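Can a machine fold the jacket for you? Tips from Siston

Machines wash and dry well, but folding is still difficult for them. A dark jacket is the worst, as the folds hardly show. Put it on a light sheet, and smooth it before you start.

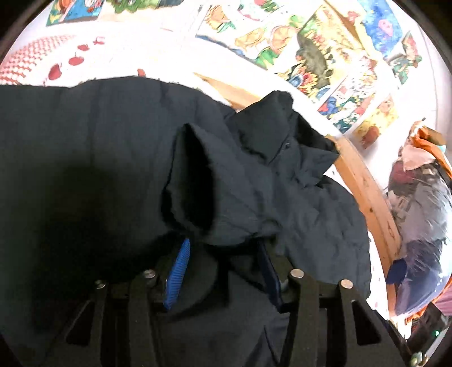 Dark garment on a light cloth, still crumpled on one side.

With grippers, take the cloth by the edge and pull slowly. Close the snaps first. I keep the collar at the top and fold the lower part under.

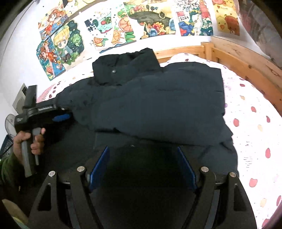 Is it worth to wait for a folding machine?

I would not wait. The Vundomum page promises one for November, but it takes only towels and flat shirts, six at a time. For jackets, use your hands.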